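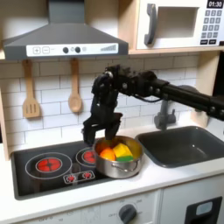
How many demonstrations do I need before training is worth trying? I have 190 for a put-it-in-the-pot task, driven by hand. The gripper goes down into the pot with the toys already in it, and I don't know if those count as different starts.
Posted by Brustness, September 2019

flemham_lab
More than 190. We had 1000 in July and it was still shaky. Vary the starts.
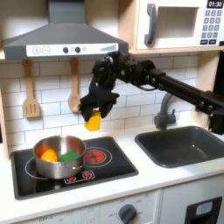 Should I delete the runs where I dropped the block?
Keep them, but label them as failures so you can leave them out of training.

Nishimura
Depends on your model. Train on what you have, run it 7 times and write down where it goes wrong. Then record more of those spots. Also check your timestamps, mine were off for weeks.

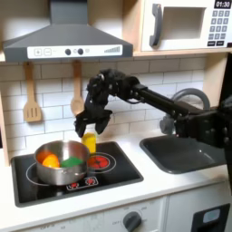

Gripper over the yellow piece, pot on the left burner.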